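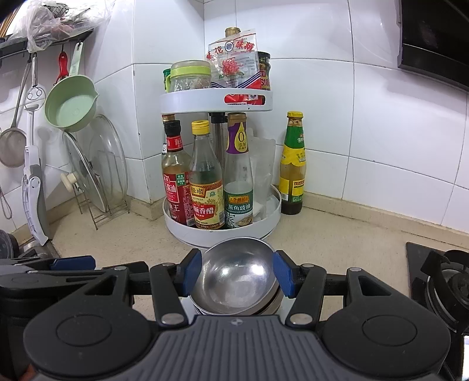

GEELONG, October

Mwende Lema would like me to stop using the word robot. "There isn't one here," she says. "We're recording how people do housework. The robot comes later."

Later is a word I hear a lot at Lunero's open day, which is being held in a borrowed kitchen. The visitors have come to see automation, and what they get is people doing dishes with a pair of grippers. Lema runs the collection program and has agreed to half an hour with me before the next group comes through.

I ask how much of this they have. "We've got 1134 recordings we'd be happy to show anyone," she says. And the ones she wouldn't be happy to show? She laughs and says she'd have to check with Hagos Gashaw, who does the sorting. "A fumble can be useful. A fumble where the person gets bored and starts chatting is no good to us."

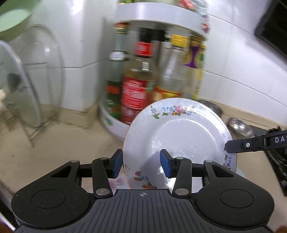 My trouble with all this is the distance between a demonstration and a job. I've sat through plenty of demos, and they tend to involve one item and a good deal of patience. The plate with the flowers around the rim is fairly typical: glossy, thin at the edge, and throwing glare straight back from the middle. A person takes it without looking. I put it to Lema that a machine might still be squinting at those reflections in ten years' time.

"It might," she says. "I'd rather have the shiny plate in the data than leave it out and look clever."

Fair enough, but who is paying for the cleverness in the meantime? She won't name the backers. She will say that the contract with Fluketti, an aged-care supplier, covers 455 household tasks, and that "put the crockery away" counts as one of them. I ask whether anyone in aged care asked for it. "Their managers did," she says, and then, after a bit, "I haven't met the residents."
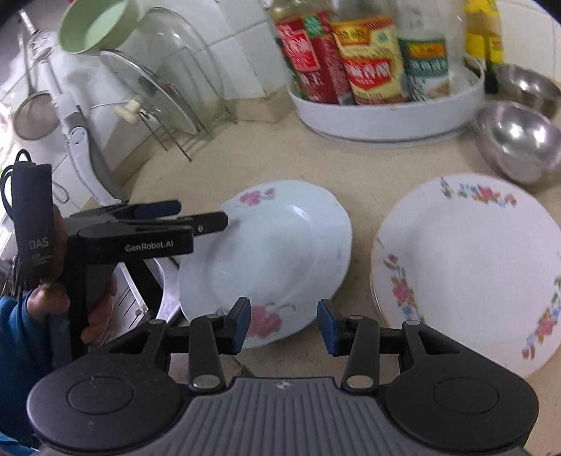
Labour is the part the brochure skips. Lunero pays its operators by the shift, and Lema says the rate is above award, though she doesn't have the figure on her. What she calls teaching looks to me a lot like ordinary kitchen work done the slow way. The hand in the blue sleeve is wrapped around the lower grip of a tool that could hardly be called dainty, all for one plate beside a whole stack of them. Would she do a full shift of it herself?

"I've done two hours," she says. "My wrist knew about it."
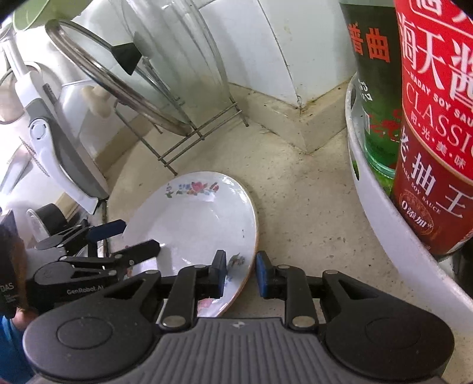

She's straighter than most people I interview on this beat, and I tell her so. But when I ask for a date, any date, by which a machine will clear a table in a stranger's house without somebody standing by, she goes back to the brochure. "We're at the foundation stage."

Estela Ocampo, another visitor, has been listening in. She wants to know what it will cost. Lema says it's too early for pricing. Ocampo says her dishwasher was on sale.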